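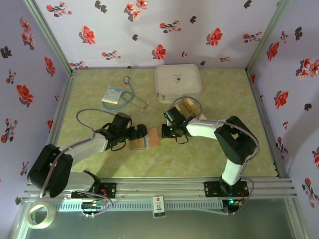

Two-arm hold on a wooden block, both arms on the front rail.

4. Your first two-arm hold

Now the fun part! With both Villen arms bolted to the rail, you're ready to try them together.

1. Lay the mat flat and move loose items toward the back, clear of the grippers.
2. Set a small block in the middle, where both arms can reach it.
3. Open Jasora and choose Pair Hold. Leave the close time at 2000 ms for now.
4. Bring in the left gripper, then the right, and press Close.
5. Lift slowly and enjoy it – it's a great moment.

Note: Leave enough slack in each cable for the arm to stretch out fully.

Caution: Keep hands outside the walls while the arms have power.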